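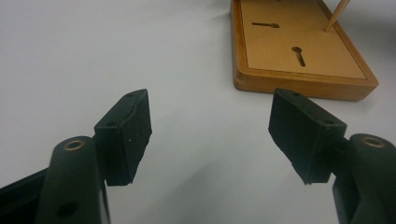 How early should a town write to the regional games office if it wants to host an event?
Write in February, before the office makes its short list for the next season. A letter that comes later is still read, but it usually waits one more year.

I wrote this guide after our town, Gollevholm, applied to host the youth athletics weekend of the regional games. We applied 2 times. The first time we were refused, and the second time we were accepted. Rules in your region can be different, so please check them with your own office.

Step 1. Read the host paper to the end
The host paper explains what the office expects. Ours had 50 pages and the important part was in the annex, where the beds, the buses and the medical room are described. In our first application we answered only the main part. Print the annex and write the name of one person next to each point.

Step 2. Choose the sports you can really hold
We wanted to offer swimming also, but our pool has no place for spectators. The neighboring town Rotport has a good pool, so we asked them to be our partner for this one sport. The office accepts partner towns if the bus ride is shorter than one hour. You need a signed letter from the partner, and an e-mail is not enough.

Step 3. Count the beds
Every athlete and every coach must have a bed, and the beds must be confirmed in writing. We needed 311. The school dormitory gave most of them and the rest came from three small hotels. Ask for the hotel letters first, as they took the longest time for us. One hotel changed its owner in the middle and we had to begin again with them.

Step 4. Make the budget simple
Use the table from the office and do not make your own. Put the money you already have in one column and the money you only hope for in another. Divya Shenoy, who checked our budget, asked us to remove the ticket income completely. Youth events in our region are free to enter, and I had not noticed this rule.

Step 5. Prepare the visit
Two inspectors come for one day. They begin at 9 a.m. at the main stadium and they like to walk the route from the warm-up field to the call room. Have the keys with you. In our first visit the medical room was locked and we lost half an hour. Murali Arumugam from the Numadstead club showed us their visit plan, with a time for each door, and we copied it.

Step 6. After the decision
If you are accepted, the contract must be returned in 3 weeks. If you are refused, ask for the points sheet. It is not sent automatically. Ours showed that we lost most points on transport, so for the second application we made an agreement with the bus company Bangera and attached the timetable.

Papers to send together:
Application form, signed by the mayor
Partner town letter
Bed confirmations
Budget table
Transport agreement with timetable
Map of the stadium with all entrances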